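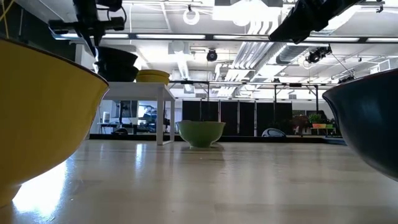
Schalen in Gelb, Dunkelblau, Hellgrün und Schwarz auf der Holztischplatte und einem kleinen weißen Tisch.

Häufige Fragen zur Geschirrausleihe Weltach

Welche Schalen können ausgeliehen werden?
Der Bestand der Ausleihe umfasst 133 Schalen in verschiedenen Größen und Farben. Davon stehen derzeit 119 für die Ausleihe zur Verfügung, die übrigen werden als Ersatz zurückgehalten.

Kann ich eine bestimmte Farbe reservieren?
Farbwünsche können bei der Anmeldung angegeben werden. Ein Anspruch auf eine einheitliche Farbe besteht nicht.

Wie sind die Schalen zurückzugeben?
Die Rückgabe erfolgt gespült und abgetrocknet. Bitte stapeln Sie die Schalen nach Farben getrennt. Gleiche Größen werden ineinandergesetzt, einzelne Stücke stellen Sie bitte daneben auf den Tisch.

Wie hoch darf gestapelt werden?
Auf den kleinen weißen Tischen sind höchstens drei Schalen übereinander zulässig. Für die Schränke im Lagerraum gelten die dort ausgehängten Angaben.

Dürfen die Schalen in die Spülmaschine oder in die Mikrowelle?
Die Reinigung in der Spülmaschine ist bis zum Normalprogramm gestattet. Von der Verwendung in Mikrowelle und Backofen ist abzusehen.

Womit wird die Tischplatte gereinigt?
Verwenden Sie ein feuchtes, weiches Tuch. Scheuermittel und Stahlwolle sind auf der glänzenden Oberfläche nicht gestattet.

Was geschieht bei Bruch oder Verlust?
Schäden sind bei der Rückgabe anzugeben. Je fehlender oder beschädigter Schale wird ein Betrag von 3 Euro berechnet.

Wann ist die Ausgabe geschlossen?
Im Oktober findet die jährliche Bestandsaufnahme statt. In diesem Monat werden nur Rückgaben angenommen.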